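Chapter 10
Nonwoven and Napped Fabrics

10.1 Scope of the chapter

Chapters 7 through 9 dealt with cloth made from yarn. Many everyday textiles skip the yarn stage altogether, and others start as ordinary knits and have their surface changed afterward. Felt belongs to the first group. Fleece and brushed flannel belong to the second. The two groups are treated together because both depend on the behavior of loose fiber ends.

Felt holds together by entanglement. Wool fibers carry scales that let them travel in one direction under heat, moisture and pressure. Synthetic fibers have no scales and must be locked by barbed needles - a process called needle punching. 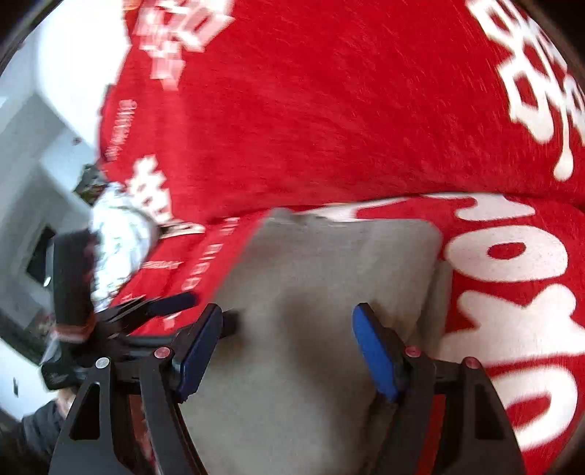
Napping is a finishing step. The cloth passes over rollers covered with fine bent wire, which pull fiber ends to the surface. Each pass raises the pile and lowers the tensile strength of the base. Rao's rule, used in Section 10.4, relates the two.

Mass per unit area is given in grams per square meter. The Flokden sample used in the worked problems has a value of 208 before napping and 160 after napping and shearing.

Terms to know: batt, entanglement, nap, needle punching, pile, shearing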